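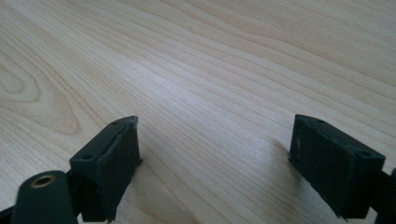
Reading time: 3 minutes

List: flukness-talk
Date: Monday, November 18, 2024
Subject: Re: [Flukness] Pads, fingers and what to demonstrate first

Hello all,

Lovely to see the list so busy over the weekend! I'll quote the message I'm answering so that the new members can follow, and then go through it in order.

Start of quoted message

Hi everyone, I joined Flukness this term and did my first proper session with the hand-held gripper. Great fun, but I have three questions. First, are we meant to replace the pads as soon as the edges start to fray, or only when things slip? Second, I bring the fingers in at a different angle every time and I don't know if that spoils the recordings. Third, which task are we showing at the Drondham open evening in December? Someone told me the stacking one and I am terrified of it. Also, should the Mạch board be plugged in before or after I pick the gripper up?

End of quoted message

Pads first. A bit of fluff at the edge is fine, and we'd have no foam left if we changed them every time one got ragged. What matters is the flat face. If it has a dent you can feel with a fingertip, or the pad slides when you push it sideways with your thumb, swap it and write it in the logbook. Do both fingers together, please, even if the other one looks all right. We had a new pad facing an old one for most of last term and the closing position drifted until the numbers made no sense at all.

When you do swap them, scrape the old glue off completely (the plastic scraper, not the knife!) and give the new pads a night to set. There are 11 pairs left in the drawer, already cut to size. Each finger has two screw holes on top – check both before you start and don't force anything into them, as the plastic strips very easily.

Your second question made me smile, as I worried about exactly the same thing when I started. Different angles are good! We want the model to see the container from all sorts of places, and if everybody came in square-on every time it would only ever learn that one approach. Do keep the fingers wide open until you're close, though, and slow down for the last bit. The runs we throw away are nearly always the ones where somebody rushed the end.
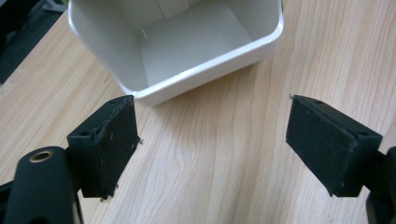 Sheila Wetherby

For the open evening it's the white square container, so you can stop being terrified of stacking. The task is to come in over the table with the fingers open, close them on the rim, lift and put it down again. It sounds plain, but that thick rounded rim is a lovely test of grip, and visitors can have a go themselves. I've seen grandparents get quite competitive over it.

We have 111 good runs of it so far, 37 of them from the last two sessions, which is brilliant going. I'd love another 20 before we train again. If you can only manage a few, come anyway.

On the Mạch board: plug it in first, wait for the steady light, then pick the gripper up. It sets its zero as it starts, and if you're waving the thing about at that point you'll have to do it all over again. Ask me how I know.

One more bit of news. Clollico have said yes to lending us their long table for the open evening, so we can keep our own set up at the back for recording. We still need someone to bring extension leads and someone who can letter a decent sign. My handwriting is not up to it.

Please keep the questions coming, and reply to the whole list so everyone gets the answer.

Sheila

flukness-talk is the mailing list of the Flukness student robotics club, Drondham.
To leave the list, send a message with the word "leave" as its subject.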